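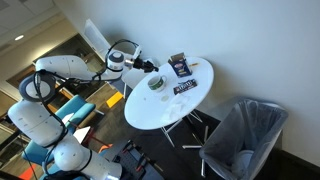
White tabletop going yellow -- repaint or replace?

Forum: Furniture and Finishes

trundell_ed
Posted 12/19/18
I have an oval table with a painted white top, bought used in Clokville. One end has started to yellow and the rest is still fine. It sits by a south window. I used an oil-based enamel on it two summers ago, two coats over the old finish. I don't want to strip it if I don't have to. Can I go over it with a water-based paint or will the yellow come through?

gluepot8
Oil enamel yellows. Sun slows it down if anything, so I bet the bad end is the one away from the window. Scuff it with 220, wipe it off, one coat of bonding primer, then your water-based topcoat. Let it sit a full week before you put anything on it.

trundell_ed
You're right, it is the end away from the window. I had it backwards.

Ullero Shop
Agree on the primer, but a week is not long enough for a table people eat at. I wait four weeks. The paint feels hard long before it is hard, and plates will leave rings.

gluepot8
Four weeks without a kitchen table is not going to happen in most houses. I have done 12 of these and put a cloth on after a week. No rings.

Ullero Shop
A cloth is exactly what sticks to it. I had to sand the weave pattern out of one back in August. Do what you want.

mapleandpine
Has anybody asked what the old finish under the enamel was? If it was lacquer and it wasn't sanded, the whole thing could let go at once. Cut an X in the paint on the underside of the rim, press tape on it and pull. If paint comes up with the tape, strip it.

trundell_ed
I only painted the top and the edge, so I tried the tape low on the edge. A little flake came up, smaller than a grain of rice. Is that a pass?

mapleandpine
I would call that a fail. Others will say I'm picky.

gluepot8
You're picky. Prime it.

clok_resident
If you do strip it, go outside. I did a dresser in a closed garage and had a headache for two days. Also check the price of a new top first. I was quoted 700 for an oval one, cut and finished -- stripper and a Saturday's worth of work looked pretty good after that.

trundell_ed
Not spending 700. I'll strip the bad end first and see what is under there. Will post again when I know.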